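# Redodent Light Assembly Cell

Equipment page – Skimalholm Automation, bench and household task range
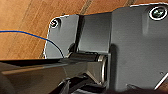 *Metal bracket with hinge pin and washer on a wood surface, seen from the wrist camera.*

The Redodent is a single-arm cell intended for small hardware work of the kind found in repair shops, furniture workrooms and the better-equipped home garage. It is supplied with a two-finger gripper, a wrist camera and a floor stand, and is offered for sale or on a term lease from our Plirkport office.

## Current capability

Customers frequently ask whether a machine of this class can take over routine chores. For a limited set of tasks, it can. The cell will pick and place loose hardware, hold a part steady for a worker and present fasteners in a fixed order. In acceptance trials at the Angelovski workshop it attempted 122 hinge and bracket tasks and finished 67 without help. The remainder required an operator to reposition the part or restart the sequence.

Bright metal is still difficult. Reflections on screws and washers can mislead the camera, and thin wires lying near a part are not always recognized. Folding laundry, clearing a sink and similar work with soft or wet items are outside the approved use of this product.

## Specifications

| Item | Value |
|---|---|
| Payload at gripper | up to 5 lb |
| Supply | Standard wall outlet |
| Mounting | Floor stand or bench clamp |
| Service interval | 300 operating hours |

## Conditions of use

- A trained operator must remain within reach of the stop button.
- Benches should be lit evenly from overhead.
- Cables and wires should be secured before a sequence is started.
- Gripper pads are a wear item and are not covered by the warranty.

## Ordering

Orders received before the end of April include installation and one day of operator training. A revised software release with improved handling of reflective parts is in testing – existing owners will receive it at no charge. Spare pads, clamps and stands are listed on the Redodent accessories page.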